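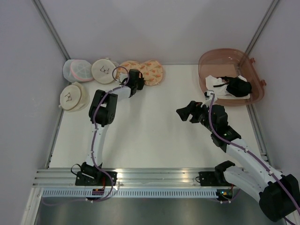 **Can a robot do the small laundry yet? (moved from General)**

### skusia_backroom
13 September 2018

ok so splitting this off from the dryer vent thread before a mod yells at me. question is simple. we run a wash & fold, 14 people, and the big flat stuff is basically solved. sheets, towels, table linen, all goes through the Stilska and comes out square. the small stuff is not solved. mesh bags, straps, sleep masks, socks, anything with a hook on it. all by hand, at one long table, all day.

owner wants to know if two arms and a bin gets us anywhere in the next couple years. I said no. he said look into it. so I'm looking into it. who has real experience and not a brochure

- Shabani Shirima, Skusia, back room

### presser_dan
no

### lintscreen
lol thanks dan

longer version of no: soft things don't have a shape. a box is a box every time. a strap is a different object every time you put it down. the arm has to find an edge, grab one layer and not two, and then not drag everything else along. I'd say picking up is 70% there and *un*-tangling is nowhere.

### clem_l
Disagree with both of you a little. I fix the sorting line at Pryor so I'm around grippers most of the day. Picking up soft stuff is way better than it was even last year. A fat padded thing is easy now. Two fingers close on it, there's something to squeeze, done. Same with those round bags that have a stiff face, you get a rim to grab.

What kills you is thin. Thin black straps on a black top, camera sees one dark blob. Then you get the wrong end and the rest follows it out of the bin.

Clem Lowther

### skusia_backroom
> A fat padded thing is easy now

that peach one with the carrots on it, you'd call that easy? two puffy ends and a waist in the middle. my people grab it by the waist without looking

### clem_l
Easy yes. Gripper's right on one end of it in the top pic, wouldn't be my choice of spot but it'd probably lift. I'd go for the waist too. If it's a sleep mask the fill moves around on you but not enough to matter.

### mrs_hamper
Home user here, hope that's ok. I don't care about pieces per hour. I care if the thing can take my basket and put the bags away while I'm at work. It can take four hours! I'd be thrilled!! My mother in law bought one of those folding cabinets in February and it does shirts, kind of, if you clip each one on yourself, and by the time you've clipped it you could have folded it and gone to bed.

So for me the question is whether I have to set the table for it. If I have to line everything up nice first then it isn't doing my chore, I'm doing its chore.

### lintscreen
this is the whole argument right here. @mrs_hamper gets it

a row of things with gaps between is the easy version. show me the heap

### presser_dan
also who empties the bin

### clem_l
Nothing wrong with starting from easy. We started the Jalitz with one product, spaced out, for weeks. Everybody laughed. It does 173 an hour now, mixed, and it doesn't call in sick. It's rigid stuff though so I won't pretend it's the same.

Look at how the table's laid out, it tells you what they think the hard part is:

- items along the back, work space in the middle. You want bare table to put something down on and grab it again a better way. Regrasp is half of soft handling
- two arms so one can hold while the other pulls. One arm on fabric is like buttering toast with the toast not held down
- bin off to the right with rounded sides, see-through. I hate see-through bins. Depth cameras get silly with clear plastic. Paint it or swap it
- little module up over each gripper, if those are cameras then good, you want eyes right at the fingers
- black item bunched up on top of white cloth in the bin. That's kind. Put it on black cloth and ask me again 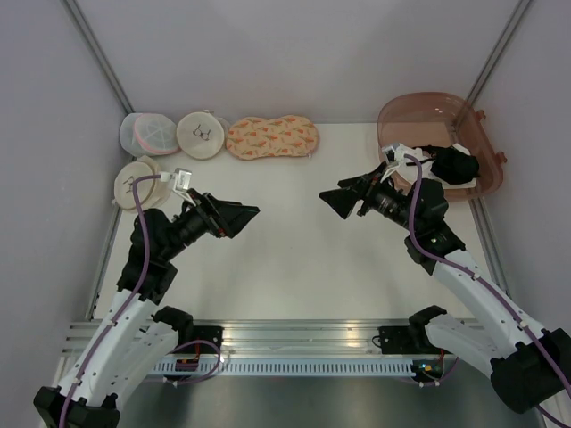 ### skusia_backroom
that's useful clem thanks. so the strap. there's a thin one coming off the black bundle and lying across the white, out toward the arm on the right. say you want ONLY the bundle. how

### clem_l
Straight down on the thickest part of the bundle, lift slow, let the strap trail. Do not go for the strap. Everyone goes for the strap.

Then it's hanging, you bring it over the bare bit in the middle and lay it down, strap end first. Second arm pins it. Now you've got a flat thing on a white table and life is good.

### lintscreen
and if it comes up with the white cloth hanging off it?

### clem_l
Shake it.

### lintscreen
great, so we've automated shaking

### presser_dan
I shake for a living. leave me out of this

### mrs_hamper
Question about the round ones. The cream ones with the small drawing on the face, and the see-through one with the pink band. If those are wash bags, wouldn't it have to work a zipper? Mine have the tiniest pulls and half of them are broken off. I open those with my teeth some days (don't judge).

### clem_l
Zippers are a long way off IMO. Fingers that are big wedges and the pull is smaller than my pinky nail. You could hold the bag with one arm and chase the pull with the other, and I've seen a demo do it on a backpack with a fat zipper. Wash bag, no. Not for a while.

I'd redesign the bag. Loop big enough for a finger. Cheaper then redesigning the hand.

### skusia_backroom
we have 900 of those bags in circulation. he is not buying new bags

ok cost. what does a pair of arms run, not the fancy ones. somebody in the other thread said 3000

### clem_l
3000 gets you one hobby arm and a headache. Then the fingers, the frame, the cables tied down properly (do this FIRST, a loose cable round the elbow will end your day), lights, walls if you want the cameras to behave. Plain walls by the way. A busy shop behind the table is murder. And then someone's time, that's the real bill.

### lintscreen
so the answer to the owner is no

### clem_l
The answer is not for the small stuff, not this year, and keep an eye on it. For moving full bags from bin to bin I'd say yes today. Start there.

### presser_dan
so no

### skusia_backroom
ok here's what I'm gonna tell him. full bags maybe, loose smalls no, zippers forget it. and I want a better table and a second lamp for the people who are doing it now, which costs less than the frame.

clem can I message you about the bin to bin thing? our bags are around the weight of a cat. not a big cat

### clem_l
Sure. Send bag sizes and a pic of the floor, drains and all. I'm on nights till the end of the week so replys will be slow.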